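손뜨개·편물 이야기 > 자유게시판
제목: 털이 긴 실로 짠 가디건, 집에서 세탁해도 괜찮습니까?

작성자: 퐁찬W
작성일: 2025년 1월 26일

안녕하세요. 저는 태국에서 온 Fongchan Wiriya라고 합니다. 한국에서 산 지 오래되었지만 글을 쓰는 것은 아직 조심스럽습니다. 틀린 표현이 있으면 너그럽게 읽어 주십시오.

작년 10월에 Natach라는 작은 실 가게에서 털이 긴 흰색 실을 샀습니다. 라벨에는 모헤어와 나일론이 섞여 있다고 되어 있고, 세탁 표시는 손세탁입니다. 그 실로 뜬 옷을 겨울 동안 자주 입었는데, 이제 한 번 세탁을 해야 할 것 같습니다. 그런데 제가 찾은 설명이 서로 다릅니다. 어떤 분은 미지근한 물에 20분 담가 두라고 하시고, 어떤 분은 절대로 담그지 말고 바로 헹구라고 하십니다.

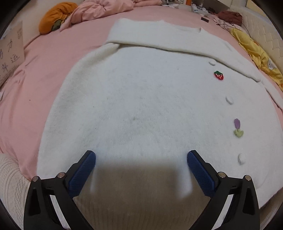 제가 특히 걱정하는 것은 세 가지입니다. 첫째는 털이 서로 엉켜서 펠트처럼 되는 것입니다. 둘째는 밑단이 늘어나는 것입니다. 예전에 다른 스웨터를 옷걸이에 걸어서 말렸다가 소매가 무릎 가까이까지 내려온 적이 있습니다. 그리고 마지막으로, 자수 장식의 색이 흰 실에 옮겨 갈 수 있는지 알고 싶습니다. 경험이 있으신 분께서 가르쳐 주시면 감사하겠습니다.

└ 코바늘할매
담가도 돼요. 저는 모헤어만 삼십 년 떴는데 늘 담갔습니다. 문제는 담그는 게 아니라 주무르는 거예요. 물에 넣고 손바닥으로 지그시 눌러만 주세요. 비비면 그날로 끝입니다. 세제는 Kilent 울용 쓰는데 순하고 헹굼이 편해요.

└ 보풀싫어
저는 반대합니다. 길게 담그면 실이 물을 먹어서 무거워지고, 건질 때 그 무게로 늘어나요. 5분이면 충분해요. 그리고 Kilent는 향이 너무 셉니다. 세탁하고 한 달을 옷장에서 그 냄새가 났어요.

└ └ 코바늘할매
건질 때 늘어나는 건 들어 올리는 방법이 잘못돼서 그래요. 대야째 기울여서 물을 먼저 빼고, 밑에서 두 손으로 받쳐 들면 안 늘어나요. 향은 무향 제품도 있습니다.

└ └ 보풀싫어
초보자한테는 짧게 하라고 하는 게 안전하죠. 다들 할매님처럼 손에 익은 게 아니잖아요.

└ 퐁찬W (글쓴이)
두 분 말씀 모두 감사합니다. 저는 손에 익지 않은 사람이기 때문에 우선 짧은 쪽으로 생각하고 있습니다. 그런데 "지그시"라는 말을 사전에서 찾아보았습니다. 슬며시 힘을 주는 모양이라고 되어 있습니다. 제가 바르게 이해한 것이면 좋겠습니다.

한 가지 더 여쭙겠습니다. 물을 뺀 다음에 수건으로 말아서 눌러야 한다고 들었는데, 세탁기의 약한 탈수를 사용하면 안 됩니까?

└ 실부자Dow
탈수 됩니다. 단, 세탁망에 넣고 제일 약하게 30초만. 수건으로 마는 것보다 물이 훨씬 잘 빠져서 건조 시간이 반으로 줄어요. 마르는 시간이 길면 냄새가 나니까 저는 이쪽이 낫다고 봅니다.

└ └ 보풀싫어
30초에 정확히 멈출 수 있는 세탁기면요. 저희 집 건 탈수 눌러 놓으면 최소 3분이에요. 그걸로 가디건 하나 보냈습니다.

└ └ 실부자Dow
옆에 서 있다가 정지 누르면 되는데요...

└ 퐁찬W (글쓴이)
저희 집 세탁기도 오래된 것이어서 정지 버튼을 눌러도 금방 멈추지 않습니다. 그래서 수건으로 하겠습니다.

말릴 때에는 평평한 곳에 펴 놓고 모양을 잡으면 된다고 이해했습니다. 저는 지금까지 펴 놓기만 하고 모양은 잡지 않았습니다. 그래서 마른 뒤에 양쪽 앞판의 길이가 서로 달랐던 것 같습니다. 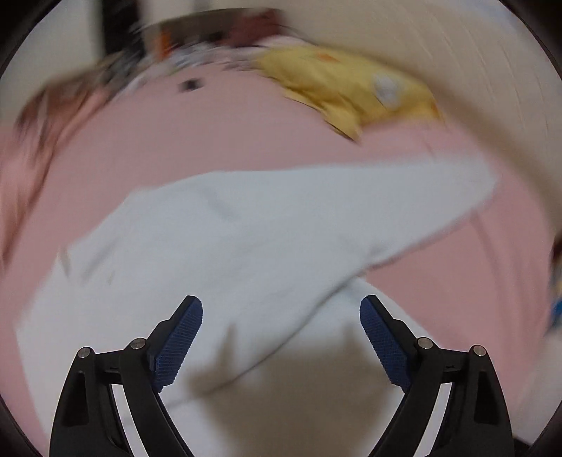
핀을 꽂아서 고정하는 분도 계시던데, 털이 긴 실에는 핀이 필요합니까? 제가 가진 핀은 Boninia라는 가게에서 산 싼 것이고, 젖은 옷에 꽂으면 녹이 생길까 봐 겁이 납니다.

└ 코바늘할매
가디건이면 핀 없어도 돼요. 레이스 숄이나 꽂는 거지. 단추를 다 채운 다음에 펴고, 앞단을 위에서 아래로 손으로 톡톡 두드려서 길이만 맞추세요. 녹스는 핀은 절대 쓰지 마시고요. 흰 실에 녹물 들면 안 빠집니다.

└ └ 실부자Dow
이건 할매님 말씀에 동의. 다만 저는 단추를 풀고 말립니다. 채우면 단추 밑이 늦게 마르더라고요.

└ 달팽이걸음
자수 색 빠지는 것은 먼저 시험해 보세요. 흰 면 손수건에 찬물 적셔서 자수 위에 잠깐 눌러 보면 압니다. 빨간 실이 제일 잘 빠져요. 묻어나면 집에서 빨지 말고 세탁소에 맡기시는 게 좋고요. 예전에 이 게시판 124번 글에 자수 이염 사례 모아 둔 게 있어요. 조회수가 2,122나 되니까 검색하면 위쪽에 나올 거예요.

└ └ 보풀싫어
세탁소도 복불복이에요. 저는 세탁소에서 털이 다 누워서 왔어요.

└ └ 달팽이걸음
그건 마른 다음에 부드러운 솔로 살살 빗어 주면 어느 정도 살아나요.

└ 퐁찬W (글쓴이)
124번 글을 읽었습니다. 모르는 단어가 많아서 시간이 걸렸지만 도움이 많이 되었습니다. "이염"이라는 단어도 처음 배웠습니다. 내일 손수건으로 시험을 해 보고, 색이 묻지 않으면 찬물에 5분만 담그겠습니다. 단추를 채우는지 푸는지는 아직 결정하지 못했습니다.

└ 코바늘할매
채우세요.

└ 실부자Dow
푸세요.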